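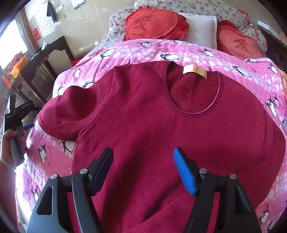

Salamatu Atinga
Parts desk and listings, Antwi Spares, Drollden

Muvton Areck front brake calipers, reconditioned, sold as a pair

Left and right hand, front axle only. Fits Areck van and Areck estate with the vented front discs. Will NOT fit the early van with solid discs, the carrier is narrower and the pads won't go in. If your not sure which you have, look through the wheel at the edge of the disc. Slots between the two faces = vented. Or ring us with the chassis number and we'll look it up.

Condition: fully reconditioned, our own bench, Drollden. Bodies stripped, blasted, replated in clear zinc. Bores checked, anything pitted goes in the scrap bin. New pistons, new seals, new dust boots, new bleed nipples. Slider pins replaced if worn, cleaned and greased if good. Every pair pressure tested before it gets boxed.

What you get
Caliper, front left, with carrier
Caliper, front right, with carrier
2 bleed nipples with caps, fitted
2 copper washers for the hose unions
Sachet of slider pin grease
Carrier bolts with thread lock on them already

What you don't get
Pads. Discs. Hoses. Fluid. Pads are on a seperate listing, ask for a price on the lot together and we'll do something on the postage. Anti-rattle clips come with most pad sets so we don't put them in.

Fitting notes
Bleed nipple goes at the TOP. If it's at the bottom you have got left and right swapped over. We get this call a lot - please check before you send them back as faulty. Side is stamped on the carrier, L or R, and we paint mark it as well.

Hose union takes one washer each side of the banjo. Use the new ones. Old flexi hoses on these go soft inside and look fine from outside, so if one wheel has been dragging change the hoses while you're there. A new caliper on a collapsed hose will drag just the same.

Slider bolts are 13 mm heads, need a slim spanner to hold the pin while you undo them. Carrier bolts are bigger and usually tight, use a proper bar. Torque settings are in the Areck workshop manual, we don't give them out over the phone any more, there were changes between years.

Normal brake fluid as marked on your reservoir cap. No silicone fluid with these seals. Bleed furthest caliper first as per the manual. Pump the pedal up before you move the vehicle!! Check for weeps round the union after the first drive.

If you haven't done brakes before get a garage to fit them. Most will fit customer's own parts if you ask first.

Exchange
These are an exchange item. Price includes a surcharge on the old units, refunded when yours come back. Both sides please, complete with carriers, fluid drained, nipples left in. Bag them, then box them. Couriers will not carry leaking parcels and we've had a few turned round at the depot.

We refund the surcharge in full if the bodies are rebuildable. Snapped nipple is fine, we can drill those. Seized piston fine. Cracked casting, missing carrier or lugs that somebody has been at with a grinder - no refund on that side, sorry. No old units to send? Still happy to sell, surcharge just stays on.

Warranty
2 years on parts and rebuild, from date on invoice, private and trade use both. Covers leaks and sticking pistons. Doesn't cover torn boots from fitting, wrong fluid, or labour to take them off again. Keep your invoice. We look after the claim here at Drollden, no forms, just ring.

Please don't strip the caliper down to have a look. Once the piston's been out we can't warranty it.

Delivery
Boxed pair is heavy so it goes by courier, signed for. Order by noon and it normally leaves same day if we have them on the shelf. Highlands, islands and Northern Ireland take longer and cost a bit more, ask for a quote first. Collection from the Drollden counter is free, ring ahead so they're out ready. Back gate, not the tyre place.

We shut for stocktake in July, orders taken then go out when we're back.

Also for the Areck
Rear wheel cylinders, new
Handbrake cables, long and short wheelbase
Front flexi hoses, pair
Master cylinder, reconditioned, exchange
Vented front discs, pair
Wheel bearing kits, front
Rear calipers for the estate - waiting on old units, if you have any lying about we'll buy them

Trade accounts welcome, same terms as usual. Quote the chassis number on all Areck brake orders please, even if you've had the same part off us before.

Any questions ask for Salamatu on the parts desk. Mornings best, phone is quieter after ten.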